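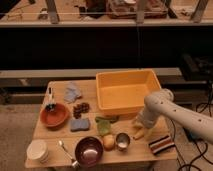
Most households own the right things but keep them in the wrong place, according to Macarena Segura, and the kitchen table is usually where it shows.

Westara has today, December 22, 2023, published Stovora, a free guide to sorting everyday kitchen items. It deals with the things that gather on a table between meals - plates, bowls, cutlery, cloths, sponges and fruit - and sets out a simple order for clearing them into a single open bin before returning them to cupboards.
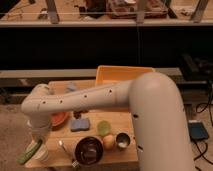 Kitchen items on a wooden table, with an orange bin at the back.

The guide was prepared by Veerle Leemans and Indira Joseph and tested in 30 homes in August. It recommends that food be dealt with first, tableware second and cloths last. Each session is planned to take some 610 seconds, and readers are asked to repeat it on five evenings.

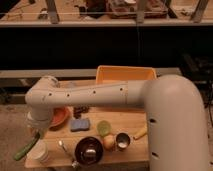
Does the bin have to be a particular size?
Any open bin that fits at the back of the table will do, provided it can be lifted when full.

Printed copies may be requested from Shazia Arain at the Westara press office. A second guide, on drawers and shelves, is in preparation.

We use cookies to improve your visit. Accept all | Manage settings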